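Sweeping the marble floor

When we moved to Skesby in August I was happy about the marble floor. Now I know that pale marble shows every crumb – also the orange ones. 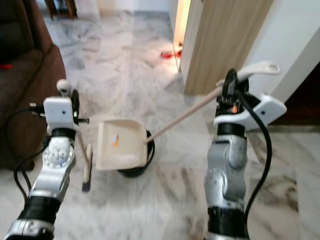 My neighbour Javiera Yáñez mops hers every morning. I prefer a small hand brush and a dustpan with a long wooden stick, and I start beside the brown sofa, where most things fall. After this I go towards the door.

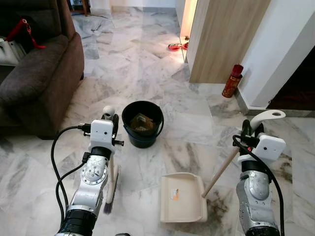

Paper is the easy part, it goes in the black bucket. Dust is slower. I push it with short strokes and keep the dustpan flat on the floor. Bigger things, like a carton, I think it is better to pick up by hand before sweeping.
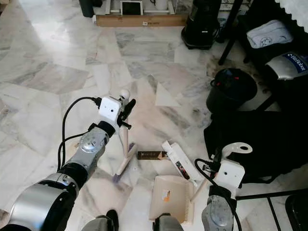

What I still want to buy

A softer brush for the corners, and maybe a second bucket for the kitchen.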